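Filed under: Student Projects / Capstone Reports / Software
12 shares | 3 comments

Grasp Sequencing for Shelf Picking with a Multi-Fingered Hand
Final report, Eltari team

1. What we set out to do

Our project was the software that decides where a hand should go, how it should get there, and when it should close. The arms and hands were already set up in the lab when we started, and we made no changes to them. We wrote the planner, the grasp selection and the logging tool, and we reused the department's perception package, called Murnetti, with some changes described in section 3.

The task was to take a shallow black tray off a shelf and place it in a cart. The trays are long and rounded, a bit like the sole of a shoe, with a raised rim. They are light, they slide easily, and the only good place to hold them is the rim. A grasp that is slightly too deep pushes the tray along the shelf.

2. System overview

The software is split into four processes that talk over a message bus. Perception publishes a list of tray poses. The grasp selector picks one tray and one grasp. The planner finds a path for the arm. The controller runs the path and closes the fingers. We named the whole stack Eltari because the folder needed a name in the first week, and it stuck.

We kept the processes separate so that one of us could restart perception without stopping the controller. This cost us some delay on every message, but it made debugging much easier. In the January review we were asked to merge the selector and the planner. We tried it on a branch and went back to the split version after two days.

3. Perception

Murnetti was written for boxes on a flat table. It fits a plane, removes it, and groups what is left. On our shelf this failed in two ways. The shelf surface is glossy, so overhead light leaves bright patches with no usable depth. The trays are matte black and also return weak depth, mainly on the inside floor.

We made two changes. First, we stopped asking for a plane fit on every cycle. The shelf height is measured once at startup and stored. Second, we fit the rim only - the outline is found in the color image, where black on yellow is easy to separate, and then placed at the stored shelf height plus the height of the rim. The fit gives a position, a heading and a flag for which end is the toe.

The outline method works when the trays are lying flat. It does not handle tilt well. A tilted tray has a shorter outline, and the fit reports it as flat and farther away than it is. We added a check on outline length that marks these trays as uncertain, and the selector leaves them for last.

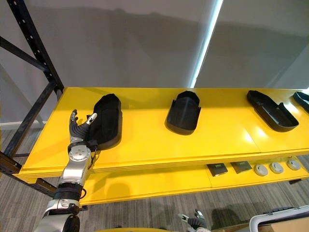 The check caught most of the bad fits, but it also threw out good ones at the side of the camera view, where part of the tray is missing and the outline is short for a different reason. We now skip the length check for any outline that touches the image border and wait for the next view instead.

4. Grasp selection

Each tray gets a set of candidate grasps spaced along the rim. A candidate has a wrist pose, a thumb position and a closing order for the fingers. We started with 30 candidates per tray and cut this down to 7 after looking at which ones were ever chosen. The rest were near copies or put the wrist too close to the shelf frame.

Candidates are scored on three terms: distance from the next tray, how far the wrist has to turn, and how close the arm is to its joint limits. The weights were set by hand. We looked at learning them from the logs but did not have enough failures of each type to make that worthwhile.

The closing order turned out to matter more than the score. When all fingers close together, the first one to touch moves the tray and the others miss. In the current version one finger comes in slowly until the motor current rises, then it holds and the thumb closes toward it.

5. Planning

We used the sampling planner from the Goodwin library with a short straight-line approach added at the end. The shelf, the rack and the cart are modeled as boxes with 5 cm of padding. With less padding the cable at the wrist could come close to the rack, because the cable is not in the model. With more, the planner could not reach the end of the shelf at all.

The second arm is treated as a fixed obstacle in its rest pose. Planning for both arms together was in our proposal and we did not get to it.

6. Logging

Every attempt is saved with the images, the chosen candidate, the planned path and the motor currents. By the end we had 1065 attempts on disk. The viewer, Jekalgate, plays them back on a timeline and lets you tag the failure type. It is plain and a little slow to load, but we used it every day and it is the part we would keep without changes.

7. Known problems

- Tilted trays are detected but their real pose is not estimated.
- The stored shelf height is wrong if anyone bumps the rack. Restart perception after moving it.
- The current threshold for contact was tuned for one hand. The other hand needs its own value.
- The selector sometimes switches between two trays with nearly equal scores. There is a hold timer for this, but it resets when perception restarts.

The setup steps and the config files are in the project repository, in the folder marked final. Use the config with the rim fit turned on. The older one still loads, and it will send the wrist too low.

3 comments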